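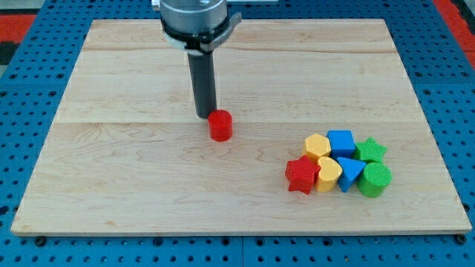 Shape blocks on the timber board, with the red cylinder set apart from the others.

Replacing lost shape-sorter blocks: how much clearance, and how to sand?

Posted by Ineke Lambrechts

I look after the toy shelves at the Clolwood playgroup. We have several sets of shape blocks (cylinder, cube, hexagon, star, heart and so on, in red, yellow, blue and green) and a few pieces go missing every term. A parent has offered to print replacements. The first test cylinder jams in the sorter lid, and the first star drops through with so much slop that it also fits the wrong way round. All pieces have a ribbed surface that holds crayon.

What clearance should I ask for, and is it worth sanding the ribs off? The lids are from an old Goodall sorter and I don't have drawings.

Trevor Tindall

Measure the hole, not an old block. Old blocks wear at the corners and will mislead you. Use calipers and take the smallest reading across each opening.

For toddlers, allow 1 mm per side on the cylinder, cube and hexagon. The star needs a bit more at the points - printed points tend to come out slightly fat and the inside corners of the hole are seldom sharp. If it goes in at the wrong angle, the points are too blunt or too short. Scaling the whole piece down makes that worse. Correct the points in the model and leave the body alone.

On sanding: 224 isn't a grit you will find on the shelf, in case you are reading the same Detitz chart I was. It is a misprint for 240. Start at 120, go to 240 wet, and stop. Flat faces take a few minutes on a sheet taped to a board. Don't bother with the inner corners of the star. Do the heart by hand, with the paper wrapped around a dowel for the notch.

Rinse off the dust and check every piece against your small parts gauge before it goes back on the shelf.

estow_1607

just buy a second set, we did. colours don't quite match but the kids don't care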